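Gremivstead Course in Building Services
Unit 7: Fixed-line telephone points in guest rooms
Handout 2, revised 28th July

7.1 Scope
This unit covers the last stretch of the line, from the wall plate to the handset. Riser and distribution frame work was dealt with in Unit 5. The Ramside floor plan is used throughout; bring your copy.

7.2 Position of the outlet
The telephone point and the power socket should be on separate plates. Where furniture is already fixed, set the point within reach of the table that will carry the set. A plate hidden behind a headboard meets the drawing but cannot be tested without moving the bed, and the Ramside survey lists several of these as defects.

7.3 Cords
Two cords are involved and students regularly confuse them in written work.
Line cord - flat or round, straight, runs from the outlet to the base. Dress it behind the table. It should not cross a walkway.
Handset cord - coiled, runs from the base to the handset. It carries no ringing voltage. Most reports of crackle or one-way speech on corded sets are traced to this cord or its plugs.
A coiled cord that has twisted back on itself shortens in use and pulls the base toward the user. Unplug it at the handset end, let it hang until it stops turning, and reconnect.

7.4 Placement on the table
The base sits flat, keypad toward the user. Small round tables leave little spare surface, so slack in the handset cord tends to collect in front of the keys.

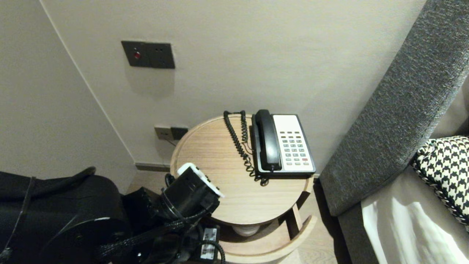 Fig. 1. Corded set on a round side table. Note the coiled cord gathered at the front of the base.

7.5 Test sequence
Lift the handset and listen for dial tone. Dial 777 (Ramside test extension) and replace the handset. The set should ring back. Flex both cords during a second call and record any noise on the room sheet.

Reading for next session: Cao, chapter 5.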